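Two-finger gripper or multi-finger hand for table clearing? (bimanual, simulation first)

Forum index > Manipulation > End effectors and tooling

ysaline_m
Posts: 17

Hello all,

I am preparing a comparison of end effectors for a bimanual setup and I would like to hear opinions before I go further in the wrong direction. We are a small team and in January we got permission to buy hardware for one station. Before we spend the money, I have to show in simulation which hand goes on which arm.

The task is clearing and setting a table. Plates, bowls, cups, fruit, some long thin food. The objects are rigid bodies with quite simple collision shapes. The candidates on my list are:

1. Osard parallel gripper on both arms
2. Lirason multi-finger hand on both arms
3. one of each

I run everything through the Janjua controller, with the same gains on left and right. One head camera, no wrist cameras for the moment.

My first results: with two parallel grippers the arm picks small things well but it is poor at holding a plate still. With two hands the plate is better, but the small objects slip between the fingers or are pushed away before the fingers close. So I am now looking at option 3, and this is the part where my colleague and I do not agree. He says that a mixed station is a maintenance problem and that we should choose one.

What would you choose, and why?

Ysaline Moulin

karras_o
Posts: 716

Hello Ysaline,

I have been working with mixed stations for a few years, so you can guess my side already. One of each is a good choice if you accept one condition: you must decide in advance which arm does which job. If you let the planner choose freely, you will get the hand trying to pinch a grape and the gripper trying to carry a soup bowl.

How is the hand approaching the plate in your tests? From above, from the side, or under the rim? This matters more than the brand. Also please tell us what the camera sees at the moment of grasp. Many people compare hands and the real difference is how much of the object is hidden behind the fingers.

Orestis Karras

benchtop_dan
Posts: 5

I'll be the grumpy one. Two parallel grippers, done. You said it is poor at holding a plate still. Did you try just not holding the plate? Most of the time when I pick something off a plate, the plate stays where it is. You are buying a multi-finger hand to be a paperweight.

The Osard has two moving parts that I care about. The Lirason has a lot more, and every one of them needs a spare.

ysaline_m
Posts: 17

Thank you both.

@benchtop_dan: I tried without holding. When the object is well centered between the fingers, I agree with you, the plate does not need help. The problem comes when one finger touches first. Then the object rolls, it pushes on the rim and the plate travels with it. In simulation I can change the friction until this disappears, but then I am only making the table sticky and I learn nothing about the hand.

@karras_o: the hand approaches low, from the side of the plate which is opposite to the gripper. The gripper comes from the right. I attach a view from option 3, on the marble table we use for most of the runs. The target is the red piece on the plate with the hearts. The left hand is still below the rim and it is not touching.

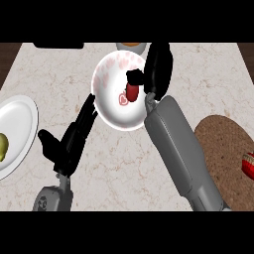 Reading the camera view: my questions

My questions about this view are the following.

First, the gripper. The large finger stands on the right of the red piece and it also overlaps the right rim of the plate. From this camera I can not say if the finger is over the rim or if it will land on it. In the simulator I can read the contact, but on the real station I will not have this luxury. Does this mean that I need a wrist camera from the beginning?

Second, the hand. The fingers point to the lower left rim and the thumb is out to the left. Should I close the thumb before the contact, or keep it open and use the extended fingers only as a stop?

Third, the other objects. There is a plain white plate at the left with a yellow-green fruit on it, and the hand has to work between the two plates. I have the feeling that a gripper would be more comfortable in this space, but I have no number for it.

karras_o
Posts: 716

Much better to discuss with a picture, thank you.

On the first question, yes. I would budget for a wrist camera on the gripper side. You have a dark finger, one viewpoint and very little shading on the finger surface, so the depth is hard to judge by eye, and a network will not have an easier life than you. A cheap test before you buy: add a virtual wrist camera in the simulator, keep the same approach and look at whether you can tell finger from rim. It is one afternoon of work.

On the second, I would keep the hand open and use the fingers as a stop. If you want a real grasp on the rim, then you need the thumb on the opposite surface and a different wrist angle. With the hand coming in low like this, a closed grasp asks the fingers to go under the rim, and you have a hard marble surface there. In simulation the hand can press into the table and only the controller complains. On the real station you will hear it.

On the third, I do not share your feeling. The open hand is wider than the gripper, that is true, but you can fold the thumb while you travel and open it only at the end. Please compare the folded hand before you decide against it.

benchtop_dan
Posts: 5

So we agree that the hand should keep its fingers straight, fold the thumb and act as a stop. You can do that with a closed parallel gripper. You can do that with a stick.

karras_o
Posts: 716

For this one task, yes, and I have no problem to admit it. But she wrote clearing and setting a table. Look at what else is there: a small bowl behind the plate with something orange in it, a red object that looks like a cup on the right. I would like to see you carry the bowl without spilling with your stick.

tool_flange
Posts: 3,813

Moderator here, but writing as a user.

I think the two of you are arguing about two different tests and the original post mixes them too. Test A is pick from plate. Test B is carry a dish. I would run them separately and give each option its own result in each. If you put them together in one success rate, option 3 will look average in both and you will not see the reason.

One thing I want to add about the controller. Ysaline, you wrote that the gains are the same left and right. If the two end effectors do not have the same mass, this is not a fair comparison. The Janjua lets you set the payload separately for each arm. Please check it is really set, because the default is zero and there is no warning. I lost a week to this on an earlier project.

Also, what are you using to build the scenes? If it is Planetti, look at the collision shape of the plates. The older plate models used a flat disk for the collision and the raised rim was only visual. With such a plate your contact reading at the rim means nothing.

ysaline_m
Posts: 17

It is Planetti, and I went to check directly after reading your message. The plain white plate has a correct rim. The plate with the hearts has the flat disk. So all my contact readings for this plate are wrong, and I believe that part of the rolling which I described to Dan comes from the same place. I am a little ashamed, but I prefer to learn it now.

The payload was set on the right arm and was zero on the left. So this one was wrong also.

I will repeat all the runs with the following changes:

- corrected collision shape for the heart plate
- payload set on both arms
- test A and test B separated, as tool_flange proposed
- virtual wrist camera on the gripper side
- thumb folded during travel, and fingers as a stop at the rim
- one extra condition for Dan: closed parallel gripper as the stop

For test B I will use the small bowl and the plain white plate with the fruit left on it. I think the fruit is a good judge of smooth carrying.

benchtop_dan
Posts: 5

I accept my extra condition with thanks. For the fruit, make sure it is free to roll. If it was placed with a fixed joint to the plate, every gripper on the market will carry it perfectly.

ysaline_m
Posts: 17

It is a free body, I checked this too. Now I check everything twice!

karras_o
Posts: 716

A remark about the mixed station and maintenance, as this was the argument of your colleague and we have left it on the side. He has a point. With two different end effectors you keep two sets of spares, two cable layouts and two calibration procedures. What helped us was to put the same quick-change plate on both arms, so that when the hand is in repair you mount the second gripper and continue with the pick tasks. It costs some millimeters of reach and a bit of stiffness. Put the plate in your simulation model from the beginning - we did not, and afterwards all our saved approach poses were too low.

Regarding the purchase, I would ask Lirason for a loan of the hand before you order. Ask them also which fingertips are included. A smooth fingertip on a glossy plate is not the same device as a rubber one, and in the simulator you choose this with one friction number without thinking.

tool_flange
Posts: 3,813

Seconded on the friction number. Run it at a low and a high value and report both. If the ranking of the three options changes between the two, then you do not have a ranking yet.

ysaline_m
Posts: 17

Noted, I will include a low and a high value for each option, and the quick-change plate goes into the model for both arms. My colleague has read the thread and he says he is ready to discuss the mixed station again if the spare gripper is part of the offer.

I will post the results of test A first, in this same thread. Test B needs more time because I have to rewrite the carrying motion for the gripper.

benchtop_dan
Posts: 5

Please post the failures as well, with the same camera view if you can. I still bet on two parallel grippers for test A. For the bowl I will keep quiet until I see it.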